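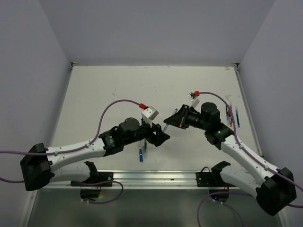
Figure 3. Both grippers at the pen during the handover task. The right gripper is closed across the middle of the barrel and the left one sits next to the lower end.

4.2 When does the second arm get to let go?

I spent more of this project on the handover than on anything else in the stack, so bear with me for a section. The pose in Figure 3 is the one that used to wreck our runs. Both grippers are right up against a slim pen, the pen is tilted, and the planner has to decide which arm is in charge of it. Our first version (Olumide wrote it, I made it worse) used a plain timer: giver closes, taker closes, wait, giver opens. It's a fine plan if both arms show up on schedule. Ours don't!

What we run now is a small state machine sitting on top of the learned policy. The policy still puts out joint targets for both arms, but it no longer gets to open a gripper by itself during a handover. It can only ask. The request goes to a module we call Fesoline, which looks at the finger position error and motor current on the taker's side and says yes or no. If the answer is no, the giver holds and the policy gets queried again from a fresh observation.

The perception side gave us a different kind of grief. Pens are thin and a lot of ours have see-through barrels, and depth on those is close to useless – Selvaraj tried for most of October to rescue it and finally talked me into dropping it. So the pose estimate comes from color images only, one wrist camera per arm plus the fixed view. Once the fingers close, they hide a good chunk of the barrel from at least one of those, and we keep the last confident estimate and move it along with the holding gripper's kinematics until the pen is easy to see again. We also leave other pens lying on the table while we collect, and the tracker will happily jump to one of those if you let it. Gating on distance from the fingertips took care of most of the jumps.

We trained on 3,000 demonstrations, of which 2,127 include a complete handover. The rest we kept for the reach and grasp phases (throwing them out hurt grasping more than I expected). Action chunks are 100 steps long, and we cut a chunk short whenever the state machine changes state. Shafiq argued for blending the old chunk into the new one, which looks smoother, but near contact the blend kept dragging the taker off the barrel, so blending is turned off from first contact until release. Section 4.3 covers how we picked the current threshold.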